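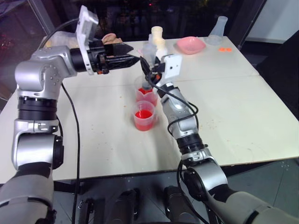 OK so I finally quit buying bread. It's been since January and I have opinions, so this is going to be a long one. Get a snack.

Some background first. I'm not a baker. I burned a frozen pizza last year so badly that I threw out the tray with it. My whole reason for starting was that the grocery store by me stopped carrying the one seeded rye I liked, and I was too stubborn to switch.

First loaf: a brick. I could have propped a door open with it. I used yeast from the back of the cupboard and didn't check the packet, which had expired before I moved into this apartment. Toasted it anyway, ate it with a lot of butter, told everyone it was "rustic."

Second loaf was better because I bought new yeast. Wild how that works!

Then I got cocky and decided to do sourdough. You know the routine, flour and water in a jar, feed it every day, wait for bubbles. Mine bubbled like crazy right away and I was so proud, and then it just lay there flat for days. I nearly dumped it. A reply on one of my earlier posts said to leave it alone and keep feeding it, so I did, and it came back. Whoever you were, thank you, I lost the thread and couldn't find you again.

The starter is named Ginting. I don't know why. It came to me while I was brushing my teeth and now it's written on the jar in marker.

Flour talk, skip this one if you don't care. I've been through 4 kinds so far. The cheap store brand all-purpose is fine, really, it makes a soft sort of loaf that's nice for sandwiches. The bread flour from Zeltwood (little mill, they have a stand at the farmers market) makes a much chewier one with a crust that fights back. Their rye is my favorite thing I've bought this year. The fourth was a whole wheat I'd rather not discuss.

Also I now own a scale. I held out on the scale for so long. I kept scooping with a cup and wondering why the dough was soup one weekend and gravel the next. If you buy one thing, buy the scale, they're cheap, mine cost less than the takeout I had that night.

My timing, for the people who asked how I fit it in with a job. I mix at 6 in the evening when I get home, fold it a few times while I'm making dinner and watching TV, shape it before bed, and it goes in the fridge overnight. Bake in the morning before work. The place smells so good that I've been late twice.

Folding, by the way, is my favorite part. Wet hands, grab an edge, stretch it up, flop it over, turn the bowl. The first time it feels like a lost cause and by the last one it's this smooth jiggly pillow. I've poked it way more than any recipe says to.

Things I've ruined so far: one good dish towel (dough is cement once it dries, use cold water and don't wait), the drain in my kitchen sink for an entire weekend, and a loaf I forgot in the oven while I was on the phone with my mom. She laughed so hard. She's been asking for a picture of it ever since and I'm not sending one.

On the pot question. Everyone online says you need a heavy one with a lid. I borrowed my sister's and yes, it does make a difference, the crust goes all blistered and crackly. But before that I was using a regular baking sheet with a pan of hot water on the rack underneath and the bread was good! Don't let the pot stop you.

Somebody wanted to know about seeds. I do sunflower, flax and caraway, and I soak the flax first or it drinks all the water in the dough. Caraway goes in with a light hand. I once put in 3 spoonfuls and it tasted like the inside of an old spice drawer.

Is it saving me money? Ehhh. Probably not with the fancy flour. I also give a lot of it away, my downstairs neighbor gets half a loaf most weeks and leaves me lemons outside my door, so I guess I'm in the lemon business too.

Next up I want to try bagels. I've read a bunch of recipes and half of them say to boil with honey and the other half say baking soda and they're all very sure of themselves. If you make bagels at home, tell me what goes in your water and how long you boil.

Oh, and if anyone wants some starter, I've got way too much of it. Bring a jar with a lid. I'm down to one good one and Ginting lives in it.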